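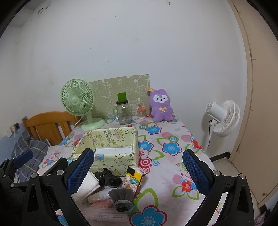

Snack box and other bits on the flowered tablecloth.

Cooking dried beans and chickpeas

Tinned beans are fine in a hurry, but dried ones cost less, taste better and freeze well. Most of the trouble people have with them comes down to old beans or not enough time. These are the notes I use at home, with a few additions from readers.

Buying

Buy from a shop that sells a lot of them. Beans that have sat on a shelf for years will stay hard in the middle however long you boil them. Look for even colour and smooth skins. A lot of splits and dust in the bottom of the bag means they have been knocked about or are getting on.

Write the month on the bag when you get home. I try to use mine inside a year. Anything left over from the December before last goes to blind-baking pastry.

Store them in a jar with a tight lid, out of the sun. Don't tip new beans in on top of old ones. The two lots will cook at different speeds and you'll get a pot of half mush and half gravel.

Sorting and rinsing

Spread the beans on a light-coloured tray and run your hand through them. Pick out stones, clods of dirt and anything shrivelled. Rinse in a colander until the water runs clear. Lentils need this too, and small stones are harder to spot in them.

Soaking

Overnight: Cover with plenty of cold water, at least three times the depth of the beans, and leave for eight to 12 hours. In hot weather put the bowl in the fridge or they can start to ferment. Drain and rinse.

Quick: Put the beans in a pot, cover with water, bring to the boil for two minutes, turn off the heat and put the lid on. Leave for an hour. Drain and rinse.

Salted: Dissolve a tablespoon of salt in two litres of water and soak overnight in that. The skins come out softer and fewer of them burst. Elvia Bautista wrote in to recommend this for black beans and I now do it for nearly everything.

Lentils and split peas don't need soaking.

Red kidney beans

These must be boiled hard. Raw and undercooked kidney beans contain a toxin that will make you quite sick. Soak them for at least five hours, throw that water out, cover with fresh water and boil properly at 100 degrees for a full 10 minutes before you turn them down. Then simmer until soft all the way through. Don't cook them from raw in a slow cooker, as it may not get hot enough. Do the hard boil on the stove first. I treat cannellini beans the same way.

Simmering

Cover the soaked beans with fresh water by a few centimetres. Bring to the boil, skim off the foam, then turn down until the surface just moves. A rolling boil all the way through breaks them up. Top up from the kettle if the beans start to show.

Times after soaking, on the stove:

Black beans, 60 minutes
Cannellini, 60 to 80 minutes
Kidney beans, 60 to 90 minutes
Chickpeas, 90 minutes to two hours
Brown lentils (no soak), 25 minutes
Split peas (no soak), 45 minutes

Start tasting before the time is up. Try four or five beans from different parts of the pot. If one is chalky, keep going.

Salt, acid and bicarb

Salt in the cooking water doesn't keep beans hard, whatever your grandmother told you. Add it at the start or halfway. Tomatoes, vinegar and lemon juice are another matter and do slow things down a lot. Leave them until the beans are soft.

If you have hard water, a quarter teaspoon of bicarb soda in the pot helps with chickpeas. Don't go over that or they taste soapy.

Flavour

An onion cut in half, a bay leaf and a couple of whole garlic cloves are enough. Fish them out at the end. Apolinar Carrillo adds a dried chilli and a spoonful of lard. For chickpeas I like a strip of lemon peel, put in for the last 10 minutes.

Let the beans cool in their own liquid. Drained hot, they dry out and the skins split.

Freezing

One cup of dried beans gives two and a half to three cups cooked. Freeze them in the amount you'd get from a drained tin, which is a cup and a half, with enough cooking liquid to cover. Leave room at the top for it to expand. Label them, because black beans and kidney beans look the same once frozen in their own broth. They keep for six months.

For loose beans, drain and dry them well, freeze flat on a tray and then tip into a bag. Good for salads, less good for soup.

In the fridge, use them within four days.

The liquid

Keep it. It thickens soup and loosens a dry dip. Chickpea liquid can be whipped like egg white, though from home-cooked chickpeas you usually have to boil it down first until it's a bit syrupy. Don't keep the soaking water, and don't use the liquid from the hard boil if you drained it off.

Comments

Benedetta Bassi, April 20, 2013
Mine were still hard after three hours. Supermarket chickpeas, no date on them. Should I keep boiling?

Reply
Add the bicarb and give them another half hour. If there's no change, blend them for dip or put them in the compost.

Refugio Meléndez
Does the salted soak work for lima beans? The skins always float off mine.

Reply
It helps. Keep the simmer very low as well, and don't stir.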